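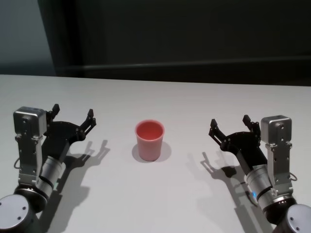 Well, that was a longer Wednesday evening than I'd planned! I've been moving the blog off its old shared hosting and onto a little static site generator called Flusen, and the export gave me 343 posts in one enormous XML file. Most of them came across fine. 87 didn't, and every one of those had an accented letter or a bit of Korean in the title.

I spent ages blaming Flusen (sorry, Flusen). Then Naima Ouazzani had a look and spotted that my old database tables were still set to latin1, while the text inside them was UTF-8 all along - so the exporter was helpfully converting it a second time. I changed the connection setting, ran the export again and up they popped, titles and all.

Comments are still missing. There are 1,469 of them and I haven't decided whether to bake them into the pages or run something separate. Also the tag links go to the wrong place if there's a space in the tag, so don't click those yet. RSS should work, shout if it doesn't!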